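Call for participants: whiteboard cleaning study, Bilthorpe
Drosberg Surfaces, January 2022
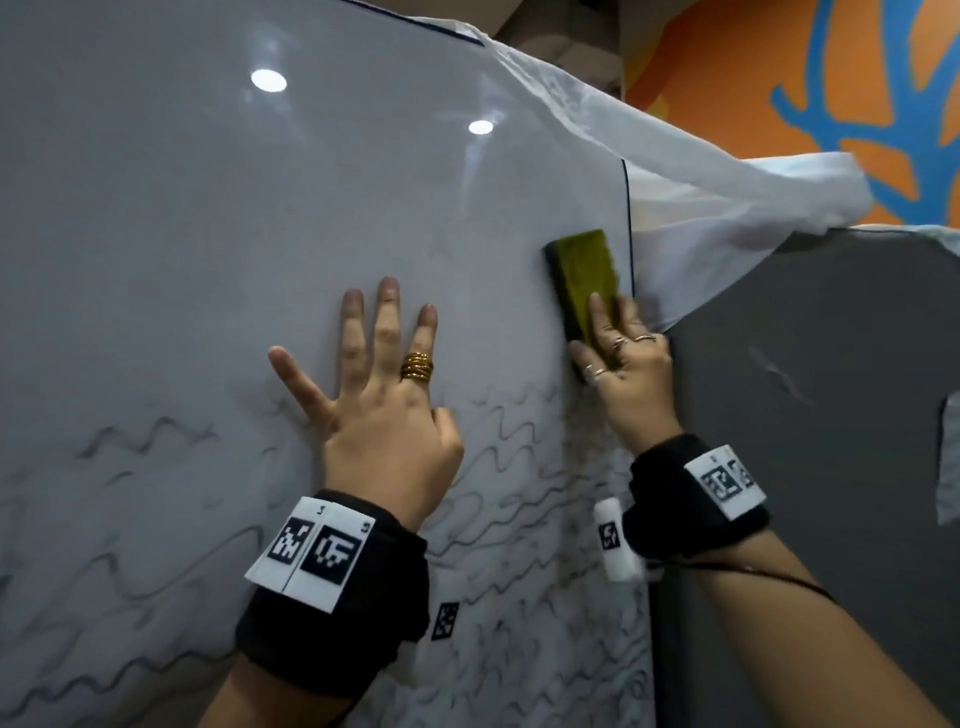
Drosberg is recruiting adults to erase marker from glossy whiteboards at our Bilthorpe test room. The study compares residue left by different erasers and feeds into the Katona board coating program. Each session consists of 8 boards. Boards are covered in rows of dense, wavy dark marker lines, and participants wipe with a rectangular felt or sponge eraser in one hand, with the other hand flat on the board if preferred. Grey smudging after a first pass is normal and should be wiped again until the session timer sounds. Rings may be worn.

Requirements
– Aged 18 or over
– Able to stand and work at shoulder height
– No known sensitivity to marker ink or solvents

Payment is $200 per completed session, by bank transfer. Sessions run through February, weekdays only. Parking is available on site.

Apply through Jitport, listing 3946. Include your preferred hand and available times – incomplete applications will not be processed.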